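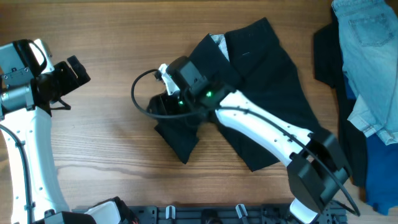
Dark garments on a wooden tabletop.

Looking after dark clothes: washing, drying, folding and storage

Revised 14/08/2025 by Morag Purves

Black and navy cotton loses colour in three ways. Loose dye leaves the cloth in the first few washes, the surface fibres break and scatter light, and residue from detergent or hard water dries on top as a grey film. Each has a different cure, and only the first is a matter of dye.

Sorting

Sort by colour first and by weight second. Denim and towels are abrasive and should not share a drum with thin jersey. Empty the pockets, close zips and hooks, and turn everything inside out. A paper tissue left in one pocket will mark the whole load, and the fluff is easier to remove once the clothes have dried.

New dark items go through the first two washes alone or with old dark things. To test for loose dye, wet an inside seam, press a white cloth on it for a minute and look at the cloth. A faint stain is normal. A strong one means the item stays out of mixed loads until the test comes up clean.

Washing

Use liquid detergent made for colours. Powders for whites usually contain bleach and brighteners, and both show on black. Measure the dose for the hardness of your water. The table on the packet gives it, and the water company will tell you which band you are in. Cestbridge is in the hard band, and most of the grey film readers there write in about is plain underdosing or an overfilled drum.

Cool wash, 30 degrees, shortest cycle that will deal with the dirt. Fill the drum until a hand fits flat between the load and the top. Spin at 800 for jersey and knits, 1,000 or more for heavy cotton.

If the film is already there, run the load again with no detergent and an extra rinse. Leave out fabric softener. It coats the fibres and holds the residue in place, and it also reduces the absorbency of sports tops.

Vinegar in the rinse is often suggested for fixing dye. It does nothing for modern cotton dyes. It can shift limescale film, but frequent use is hard on rubber seals, and it must never be used with a bleach product.

Drying

Take the load out as soon as the cycle ends. Shake each piece once from the hem and pull the seams straight while damp. Dry in shade or indoors near an open window. Direct sun in June will fade a black T-shirt noticeably along the shoulder line if it is pegged in the same position every week.

Peg tops by the hem and trousers by the waistband. Knits go flat on a rack over a towel. Tumble drying is the main cause of surface wear, so if it must be used, choose low heat and stop while the seams are still slightly damp.

Folding

A table is better than a bed. The surface is firm and at a sensible height, and the cloth can be smoothed outwards with the flat of the hand. Wipe the top down first. Pale lint and flour both show on black.

For a T-shirt: face down, sleeves in, sides to the centre line, then fold up from the hem in thirds. For trousers: one leg over the other, crotch point tucked in, then in half twice. Jumpers take the same fold as T-shirts but looser, with the last crease left soft.

Storage

Fold lines on dark cloth fade if they sit in daylight. On open shelves, put the folded edge towards the back or refold along a different line every few months. Do not put clothes away with any damp left in the waistband or cuffs.

Restoring colour

Machine dye works on cotton, linen and viscose. Polyester thread will not take it, so stitching may stay its old shade. Weigh the items dry, and do not exceed the weight on the packet. Afterwards run the empty machine hot with detergent and wipe the door seal.

Readers' notes

Callum Dow asks whether salt sets dye in a finished garment. It does not. Salt helps during dyeing only.

Wilma Kerr uses a damp rubber glove to lift lint from black wool. Stroke in one direction. Tested here on two coats, no damage to the nap.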